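Inventory

The schedule for the Hakstead office ran to 287 lines. Arnulfo Huanca had been engaged to value the contents, and had reached the desk drawer on the afternoon of 30th April.

Lines 1 to 20 were furniture. Lines after that were lamps, trays, a Vondier typewriter with a seized carriage, and a box of string. The firm's rules stated that any item worth less than 3 pounds was to be grouped with others of its kind. Pens were therefore one line: Pens, various, no value.

He tested them all the same. The method was his own. Each pen was drawn across a sheet of plain paper for the width of the page, then turned and drawn back. A pen that skipped on the return was put to the left. A pen that held was put to the right.

One did neither. It wrote when held upright and stopped when it was tilted.
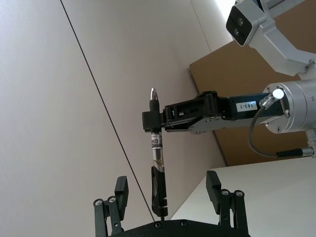
He noted the angle on the sheet and tried again, more slowly. The line began, ran straight and ended at the same point as before. He wrote to Miss Kutinska, who had drawn up the will, and asked whether her client had been left-handed, or had perhaps written standing up.

The reply came in June. Mr Barreto had kept his ledgers on a board fixed to the wall – shoulder height, no chair.

Huanca reopened the schedule and gave the pen a line of its own. Under value he left the column blank.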